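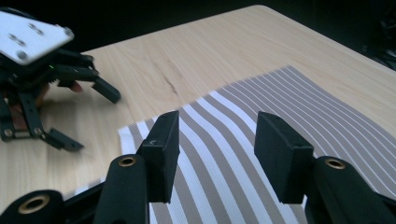

How long should a eulogy be? Aim for 500 words, which I read aloud in four minutes or so.

I wrote one for my old neighbor Hélder Correia in October, and my first draft ran to 2332 words (yikes!). Cutting it down went like this:

1. Write down every story you remember, even the silly ones. Don't fix anything yet.
2. Call one person who knew a different side of them. Thư Kim worked with Hélder for years and gave me the fishing story, the one everybody laughed at. 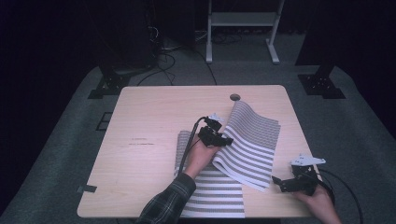 3. Pick two stories and drop the rest. It hurts, I know!
4. Print it in big type and read it standing up, out loud, twice.
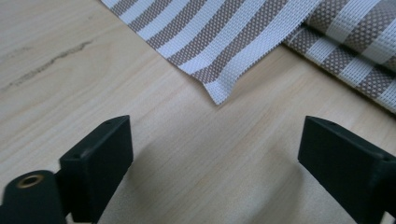 Mark your pauses with a pen while you read, and put a slash wherever your voice wobbles. Then give a spare copy to somebody in the front row, in case you need them to finish it for you.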